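Workplace and Jobs > Hotels, Laundry and Cleaning
Thread: Automation in the linen room, what changed for you?

anselmo_e
Joined: May 2021
Posts: 10

Good evening to all. English is my third language, so please be patient with me.

I work at Cullinane, a laundry which serves small hotels and guest houses. We wash sheets, curtains, bedspreads and table linen. In the ironing line we have had a machine for years and nobody complains about it. Now the management wants to automate the sorting and the folding of the pieces which are not standard. The system is from a company named Nolter. For the preparation, some of us must work part of the shift with a hand-held gripper in place of our fingers, so that the movements can be recorded and used later for the machine.

I am not against it. I only want to hear from people who already passed through this. What happened with your hours? Did the job become lighter or only different?

farness_nights
We had the Ollow sorter at my place. The hours stayed the same on paper. What changed was who got the hours. Day shift kept theirs and the night shift was asked to "be flexible." Get the shift plan in writing before the machine comes.

Brindle
Lighter, in my case. I lifted wet bags for years and my shoulders are finished. The loader now does the lifting and I check for stains. I would not go back.

farness_nights
@Brindle good for you, but how many people did the lifting before?

Brindle
Four. Now two on the line, one moved to repairs, one left by her own wish. I don't say it is perfect.

anselmo_e
Thank you both. I will explain better what the work is like, because I think people imagine a clean white sheet and a slow robot arm. The printed fabrics are what gives us trouble. With a white sheet you find the hem quickly. With flowers everywhere, the eye goes to the pattern and you lose the fold. By hand I feel it with the thumb. With the gripper I feel almost nothing, so I must look all the time, and after two hours my eyes are tired in a way I did not know before.
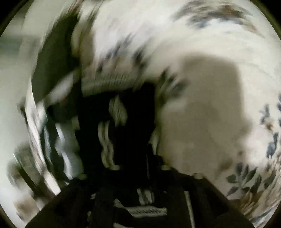
Gripper at work, flower print behind it. Very blurred on the left, sorry for your eyes.

When I move at my normal speed everything becomes like this. The supervisor tells us to work naturally, but natural is fast. We are paid with a target of 200 pieces in a shift, and with the tool I reached 128 on my best day. They promised that the target does not count during these weeks. I want to believe it.

tolliver_k
So you are teaching the thing that will replace you, and at a slower rate than your normal work. I would ask for extra pay. My cousin's warehouse did the same with packing and people received a bonus.

anselmo_e
@tolliver_k I asked. The answer was that it is "part of normal duties." Our representative, Mr. Esteban (no relation, the A in my name is Anselmo and the E is something else), will bring it to the next meeting.

Brindle
I disagree a little with tolliver. Showing a machine how to fold is not the same as being replaced by it. Ours still cannot do a fitted sheet. It makes a ball.

tolliver_k
Today it makes a ball. Ask again when it has seen 4,000 of them.

farness_nights
Both of you can be right. My advice to anselmo is practical. Write down every day how long you used the tool, how many pieces, and if your hand or wrist hurts. If later someone says the target was missed, you have your own paper.

anselmo_e
This I can do. I started a notebook now. The wrist is fine, it is more the thumb, where it pushes.

Brindle
Tell them about the thumb early. I waited too long with the shoulders.

anselmo_e
I will tell it tomorrow before the shift. One more question, if somebody knows: do you rotate the people on such a tool, or is it always the same ones? With us it is always the same three, and the others are a little jealous and a little glad.

farness_nights
We rotated every two hours. It was the one thing we got without a fight.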